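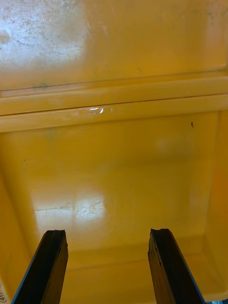
Inside of a yellow plastic bin, with sloping walls and rounded corners.

Bin (container)

A bin is an open or lidded container for keeping loose things together. It's a wide definition, I know, and I've left it wide on purpose. Ask a farmer, a winemaker and a kindergarten teacher what a bin is and you'll get a wooden crate taller than your knee, a rack of bottles lying on their sides, and the place where the blocks go. In Britain it's mostly where you throw the trash (there's a separate entry for that, see Trash can).

I'm mainly writing about the storage kind here, the sort you fill, move, empty and fill again.

The word

"Bin" is old. It was around in Old English as binn or binne, and back then it could mean a basket, a crib or a manger, so animals were eating out of bins long before anyone kept extension cords in them. Nobody's completely sure where it came from before that. One guess is a Celtic word for a kind of cart with a woven body, which I love, but a guess is what it is. The grain meaning and the wine meaning came along later, and the trash meaning is fairly young.

Before plastic

For most of history a bin was made from whatever grew nearby. Willow and hazel were split and woven where they were plentiful, and boards were nailed or pegged together where there was a sawmill. Clay jars did the same job in dry countries and kept mice out a good deal better than a basket could.

The grain bin deserves more attention than it gets! Keeping a harvest edible until spring was a serious problem, and much of the cleverness went into the floor and the lid. You'll see old ones raised on legs or stones, and lids cut at a slant so that rain runs off. Indoors, the flour bin sat in or near the kitchen, and by the late 1800s American cabinetmakers were building it right into the cupboard, sometimes with a sifter at the bottom.

The best collection I've been to is at the Custska, a small museum in Stistberg that has 1,137 containers on its shelves (baskets, tubs, hampers, a frankly enormous apple crate) and is open on Friday and whenever the person with the key is in. Go in January if you can. It's freezing, but you'll have the upstairs to yourself and you can take as long as you like over the hampers.

Plastic bins

Plastic took over in the decades after the Second World War, once it became cheap to mold big shapes in one go. Polyethylene and polypropylene are the usual choices. Both are light, both shrug off water, and both will put up with being dropped, though polypropylene gets brittle in real cold and I have the split tub in my garage to show for it.

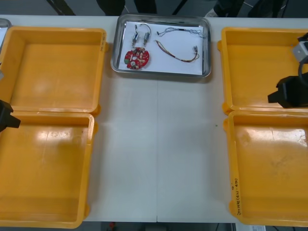 Open yellow-orange bins set out in two columns, with a rectangular stainless-steel tray between them.

A few things about the shape of molded bins are worth knowing. Walls usually lean outward a little toward the top. That lean is called draft, and it lets the finished piece slide out of the mold without scraping. It also happens to let many bins sit inside each other when they're not in use. Corners are rounded so the hot plastic flows evenly and doesn't leave a weak spot, and anybody who has scrubbed jam out of a square corner will be glad of it for other reasons. The rim is often the thickest-looking part, and it does most of the work of keeping the long sides from bowing.

Stacking and nesting get mixed up all the time. Nesting bins go inside each other when empty and save room. Stacking bins sit on top of each other when full. Some do both, and the old Fankhauser catalog I learned all this from called those "turnarounds," as you spin every second one end to end. The firm's Prostura line came in 40 colors and 10 sizes, and I still can't work out who needed that many.

Color

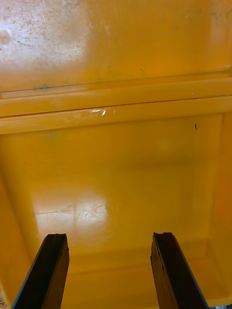

Color started out as decoration and became a sort of filing system. Warehouses use it to split up departments, kitchens use it to keep raw meat away from salad, and parents use it in the hope that the trains will go back in with the trains. There's no one code that everybody follows, so blue can mean paper in one town and something quite different in the next. If you're setting up a system at home, I'd stick with three or four colors and put a label on as well. Reds tend to fade in the sun, too, and a bin left on a porch for a few summers can come out a chalky pink.

Bins as a measure

Farmers and packers talk about harvests in bins, so in that world it's a unit as well as a thing. Trouble is, the size changes with the crop and the region. An orchard that picks 3,000 bins in a good year is telling you plenty if you know its bins, and very little if you don't. I've gone hunting for a tidy conversion table more than once and given up each time, so if you're reading old farm records, look for a weight written next to the count.

See also: Basket, Crate, Hamper, Manger, Trash can, Trough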